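Work, Machines and the People Beside Them
Unit 3 handout - Loredana Dal Bello

Read this before the Saturday seminar. Bring one objection.

3.1 The easy part gets automated

Our case is Claltevero, a linen service with 11 employees. Management bought into the Feradel folding program in February and told staff it would "free up hands." Ask whose hands, and for what.
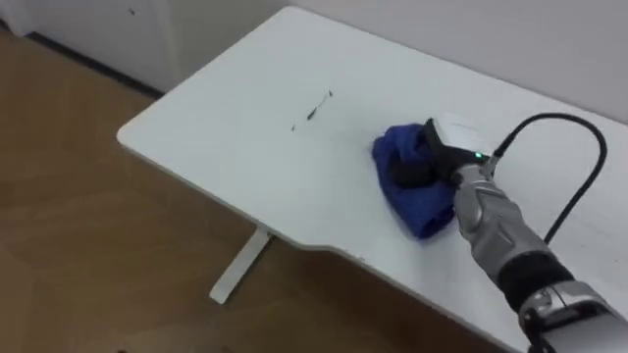
Nayeli Valdovinos folded at Claltevero for years and kept a diary of the trial. Her entries are mostly about waiting. Folding a flat towel was never the hard part of her job, she writes. The hard part was what comes before it, when the cloth is a bunched-up lump like the blue one under the gripper and you have to find a corner. She did that without looking. The sales material gives it one line.

Note also what she stopped doing: talking. Two people at a table chat. One person minding a machine mostly watches. 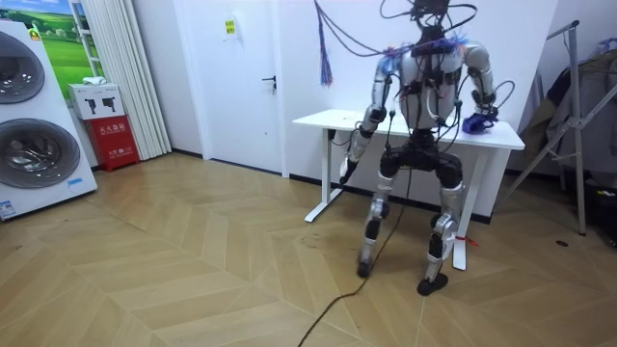
3.2 Who does the leftover work?

Evaristo Russo argues that automation rarely removes a job whole. It takes the piece that is easy to measure and leaves the rest - sorting, untangling, checking, apologizing to the customer - to someone whose title has been downgraded. I find him too gloomy on wages (p. 74) but right about titles.
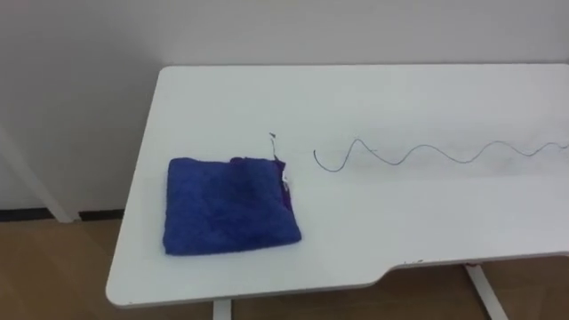
Fig. 3. Folded blue towel on the work table.

For discussion: would you accept that fold? Who at Claltevero gets to say so now, and was that person asked before the purchase?

Reading: Russo, chapter 2. Rinaldi is optional.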